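Care of Stone Countertops
Nesham Residences, Household Guidance for Tenants
Updated 6th March

Kitchens in the Nesham building are fitted with natural stone work surfaces. Tenants are asked to follow the guidance on this page for routine cleaning and to report damage promptly.
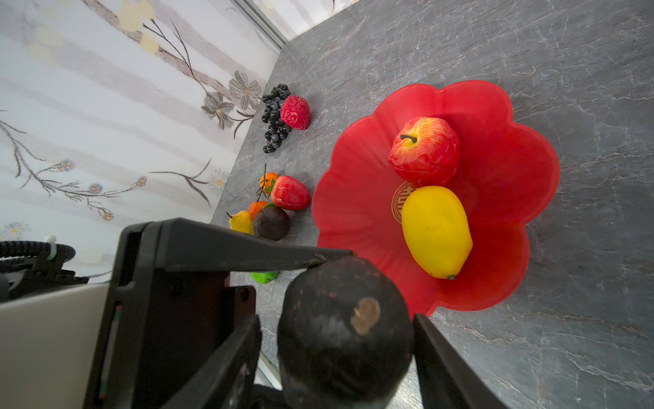
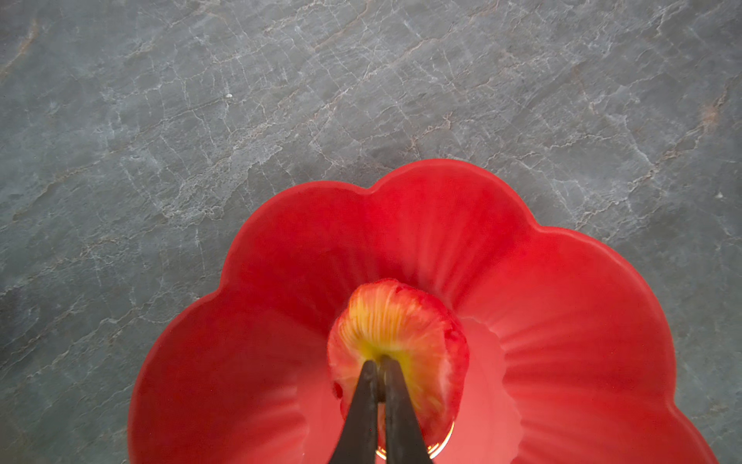 Gray stone with white veining.

Daily cleaning

Brush away crumbs before wiping. Grit dragged across the surface under a cloth can dull the polish.

Wash with warm water and a few drops of mild dish soap, rinse with a second cloth, and dry with a towel. Vinegar, lemon juice and bathroom descalers must not be used on marble.

Spills

Blot wine, coffee, oil and tomato sauce at once. Wiping spreads the liquid over a larger area.

For an oil stain, mix baking soda and water to a thick paste, cover the mark, and lay plastic wrap over it. Leave for 24 hours, then lift off with a plastic scraper. Two treatments may be needed.

Where the counter meets the wall

Wallpaper next to a counter should be kept dry. Wring the cloth out well before cleaning along the joint, and do not spray toward the wall.

Sealing

Surfaces are resealed every December by the maintenance office. Tenants should not apply their own sealer. Please clear the counter the evening before the visit and keep it dry for 6 hours afterward.

Reports of chips, cracks or lifting wallpaper should be addressed to Thanasis Triantafyllou, Maintenance Office, Room 46.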